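How do you score a soft-object pickup when the object won't hold still?

Margareta Anghel

I help with the robotics elective at Rinley, which means I own a label maker and the students own all the knowledge. For the Halonen challenge each team collects demonstrations with a hand-held gripper, then trains a policy on them. Blocks and cups went fine. Now we're on soft stuff, and the scoring has fallen apart.

The handout says a pickup counts when the object is "securely grasped and clear of the surface." Great for a cup. A ribbon can be securely grasped at one end while the other end is still lying on the table thinking about its life. With a fabric bag you get one wall between the fingers and the rest goes wherever it likes. Half the team says that's a grasp. The other half says it's a pinch, and they've been using the word with real contempt.

Our target is 200 demos per object type. We have 130 for soft objects so far and I'd rather not throw any of them out, but two students have labeled the same clips and their sheets look like they came from different planets. The existing labels are just pass or fail. The teacher running the class says to work it out among ourselves, a phrase I have come to dread. 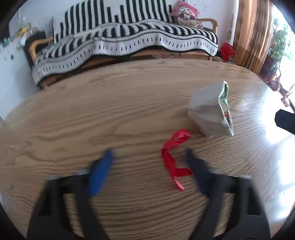
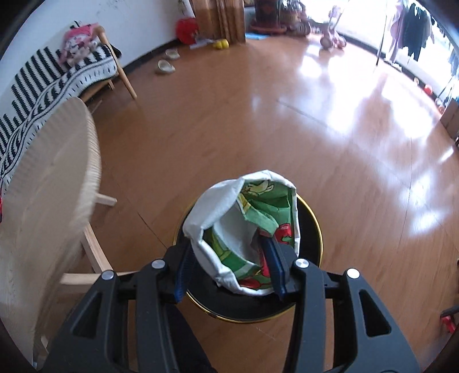

Mason, Oct 2, 2026

Adding to the above after reading the rules again. They do allow us to write our own labeling guide as long as we submit it with the data. They don't say what should be in it. So: what should be in it? And does the ribbon have to come all the way up off the table, or is one end enough? We have to settle this before anyone records another clip, and there's a student who has started calling herself the Ribbon Commissioner, so time is short.

Verna Pettigrew

I coached a team through this in January and we had the identical fight, except ours was over a sock.

Stop using pass/fail. Record what happened instead and decide later what you think of it. We ended up with these labels for each clip:

no contact
contact, no grasp
grasped, part still touching the surface
grasped, fully clear
dropped after being clear

Your ribbon with one end up is the third one. So is a bag that's been tipped by one wall with its bottom still down. A bag hanging by one wall with nothing underneath it is fully clear, however undignified it looks. "Pinch" can go in a notes column where it can't hurt anyone.

Then have two students label the same 16 clips separately, without talking, and compare. Wherever they disagree, add a sentence to the guide. Do it again with 16 fresh ones. Ours took two passes before the sheets matched well enough to go on, and the second pass was mostly an argument about whether a thread counts as part of a sock (we said no).

Keep all 130. Relabel them with the new guide. It's dull work – put on music. And write down how the object was lying at the start, flat or crumpled, box open end up or on its side. We skipped that and spent a week wondering why the policy was good in some clips and hopeless in others.

Whether one end is enough depends on what the thing has to do next. If it's putting the ribbon in a box, a dangling end may be fine. If your task sheet says lift, I'd want it all off the table.

stripped_thread

just use stiffer ribbon

Margareta Anghel

Thanks, Verna, the five labels are going up on the whiteboard. The starting position column is a sore point, as we have exactly none of that written down, but the students think they can get it from the opening seconds of each clip.

stripped_thread, I read yours aloud and the Commissioner asked for your full name.

Verna Pettigrew

One more thing I forgot. If you're using the Adura finger pads, note in the sheet when you swap them. We changed a worn pair halfway through, and it took us far too long to remember that we had.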